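Piltorow Teleoperation Sessions: Frequently Asked Questions

What happens in a session?
You wear the gloves and headset and move your own arms. The robot follows, and every movement is recorded along with the view from its head. One recording of one task is called an episode.

Do I need experience?
No. New operators spend their first morning on practice tasks that are not kept. Most people are ready to record after lunch.

How long is a shift?
Four hours, with a 10-minute break every hour. You can ask for an extra break at any time. Tired operators make jerky recordings, and those get thrown out.

How many episodes does a task need?
It depends on the task. A simple pick and place gets 300. Anything that uses both hands together may need 2,000, split among several operators.

What if I drop something?
Keep going if you can pick it up again. If it lands on the floor, end the episode and mark it as failed. Do not reach onto the table while the arms are live.

Can I guide the arms by hand instead?
Only at the Indthorpe site, and only for single-arm tasks. Two-arm tasks are done by remote control.

Where do the hands go before I start?
Rest both hands on the table, one on each side of the work area, with the fingers clear of the objects. Check that the wrist cables hang to the outside of the forearms. Then press the left pedal.

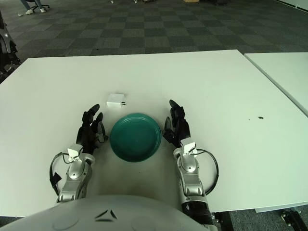
Kanako Aoki adds that new operators tend to start moving as soon as they press the pedal. Wait for the second tone, she says, or the first part of the motion will be missing and the episode can't be used.

Should I do the task the same way every time?
No. Change the starting spot of the objects a little between episodes, and use whichever hand is closer. Keep your speed steady.

Who do I contact about bookings?
Write to Takumi Imai at the Plimeck office. Shifts for the next week are posted on Friday.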